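Table (furniture)
From the Paltside Household Encyclopedia
Category: Furniture > Surfaces > Tables

A table is a piece of furniture with a flat top held up by one or more supports, used for eating, working, sorting, playing cards and putting the shopping down on. I've been writing the furniture entries for Paltside for a while now and I put this one off for ages, partly because everybody already knows what a table is and partly because once you start on tables you end up reading about trestles until midnight. Anyway, I've finally done it!

Name

The English word goes back to the Latin tabula, a board or plank, and it came to us through Old English and Old French. You can still hear the board in it when somebody talks about a table of figures or a tablet. Board itself hung around as a word for the table as well, so we have "bed and board", and sideboard, and boarders. My nan used to say "groaning board" at Christmas and I was well into high school before I worked out she meant the table.

History

The ancient Egyptians had small tables, mostly low ones, for keeping things up off the floor. Greek diners had light ones that were carried in beside the couches and slid underneath afterwards. The Romans got properly excited about them and wealthy households would pay silly money for a top cut from citrus wood (a North African conifer, despite the name, and nothing to do with lemons).

In medieval Europe the usual dining table was a loose top laid over trestles. You ate, the boards came off and got stacked against a wall, and the hall went back to being a hall. Later on came heavy fixed tables with stretchers near the floor, then the draw-leaf, where extra leaves slide out from under the main top, and the gateleg, which I love and which has taken a piece out of my shin more than once.
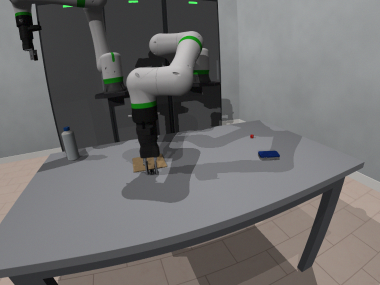 The extension table deserves a paragraph of its own, seeing as most Australian families have eaten off one. The nineteenth-century sort winds apart with a crank handle and takes loose leaves in the middle. The handle is invariably missing. If you've inherited one without it, measure the square on the screw before you go hunting, as they weren't all the same, and bring the measurement with you in your wallet.

After the war came laminate with metal edging and tubular legs, in yellow, red, green and a sort of speckled grey. Plenty of these are still going in sheds and holiday shacks. In September I drove out to a clearing sale past Grillora and there was a ripper of a laminate one on the back of a ute, sold already, with a box of jam jars sitting on it.

Parts

The top is the obvious bit. It might be solid timber, veneer over board, stone, glass, metal or laminate. Solid timber moves across the grain with the weather, so a decent maker fixes it with slotted screws or little wooden buttons that let it shift. Glue it down hard and you'll hear about it one dry summer night with a crack like a cricket bat.

The apron (some people call it the skirt) is the rail that runs around under the top and ties the legs together. Too deep an apron and tall people can't get their knees under. Aprons are where drawers go if there are drawers.

Legs can be square, turned, tapered, splayed or hairpin. A pedestal table has a central column, which is lovely for squeezing in an extra cousin and hopeless if someone leans on the edge to stand up. Trestle tables have a support at each end, usually with a long rail between them.

Levelling feet are the small screw-in discs at the bottom, found mainly on office and café furniture. If the café table rocks, have a look for these before you start folding up serviettes.

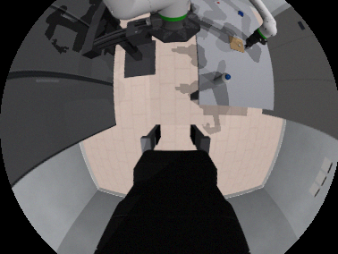

Entry by Socorro Zapata
Checked by Tatu Nzioka
Filed under: Furniture

Size and height

Most dining tables are a bit over 700 millimetres high. What really matters is the distance between the seat of the chair and the underside of the apron, and I like to see close to 300 mm there. I once bought a gorgeous second-hand table and a set of chairs with arms, from two different shops, and the arms wouldn't go under. I still have the chairs. They're all over the house.

For length, a top of 2000 mm will do six people comfortably, or eight who get along. Leave enough room behind the chairs for somebody to carry a roast past, and remember the door has to open. Tatu lays newspaper on the floor in the shape of the table before buying anything, and I reckon that beats any of the apps.

Working tables run higher. For anything done standing up, such as pastry or cutting out fabric, the usual advice is a surface a little below the elbow. Coffee tables are low, card tables fold, and nests of tables come in a set of 3 with the littlest one always holding a pot plant.

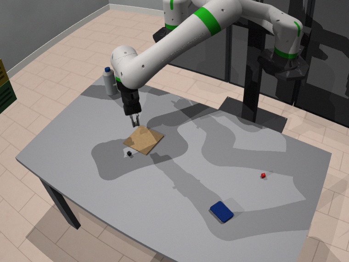 Large grey tabletop with a tan square pad on it.

Care

Wipe timber with a cloth that's barely damp and dry it straight after. White rings from hot mugs are moisture in the finish and will often come out with gentle warmth or a dab of oil, though black ones have gone into the timber itself and need sanding. Use coasters. I say that as a person who owns 30 of them and can't find one.

Laminate puts up with nearly anything except hot pans and bread knives. Marble hates lemon juice, and so does anyone who has just paid for marble. Glass wants vinegar, water and a bit of elbow grease, and then it wants doing again after lunch.

Loose joints are worth fixing early. On an older table you can usually knock the joint apart with a rubber mallet, scrape off the old hide glue, and clamp it up fresh overnight. My own kitchen table is a Brondeo, in the long-discontinued Prado style, and I've had its legs off twice.

In language

You can turn the tables, lay your cards on the table, drink someone under it or bring something to it. To table a motion means to put it up for discussion in Australia and Britain, and to set it aside in the United States, a difference that has caused some very confusing meetings.

See also: Bench; Desk; Sideboard; Tablecloth; Trestle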